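## Descaling a drip coffee maker

Applies to machines with a removable tank and no self-clean cycle. On models with a cycle, follow the manual instead.

**You need**

- 1000 ml of water
- citric acid powder, 3 level teaspoons
- a heatproof pitcher that holds the full batch

**Steps**

1. Remove the paper filter and any charcoal insert from the tank.
2. Dissolve the citric acid in the water. Stir until no grains are left on the bottom.
3. Fill the tank and start a brew. Switch off when half the solution has passed through.
4. Wait 20 minutes, then switch on and run the rest.
5. Discard the solution. Run two full tanks of plain water.

Do not substitute bleach. Vinegar works, but the smell stays in the gasket and needs extra rinses.
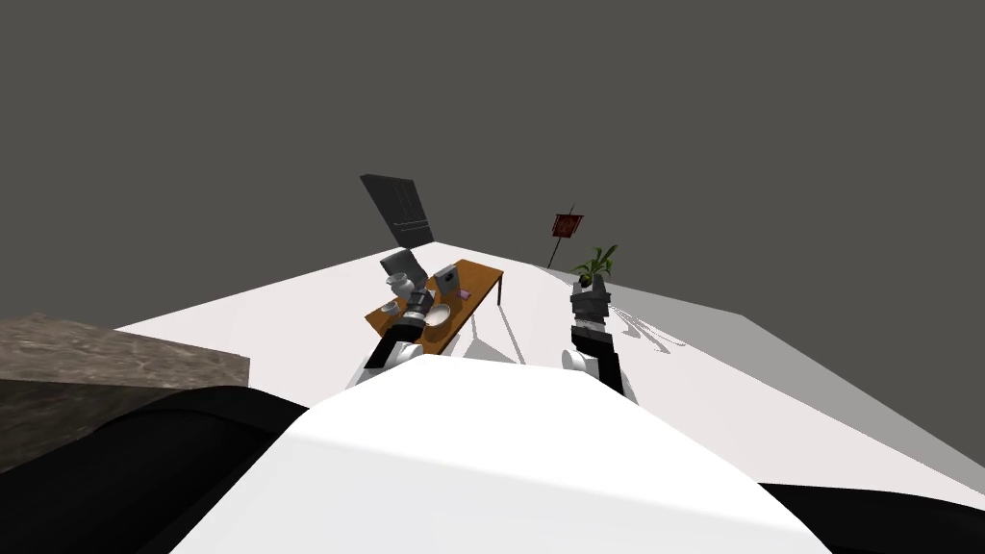 If the flow is still slow after the second rinse, repeat from step 2 with fresh solution. Scale that survives two rounds is usually in the spray head. Unscrew it, soak it overnight, and clear the holes with a toothpick.

Interval: monthly with hard water, every three months with soft. Replace the charcoal insert at the same time.

Revised August 2021, A. Dinu. Vinegar note added after a question from Smaranda Sandu.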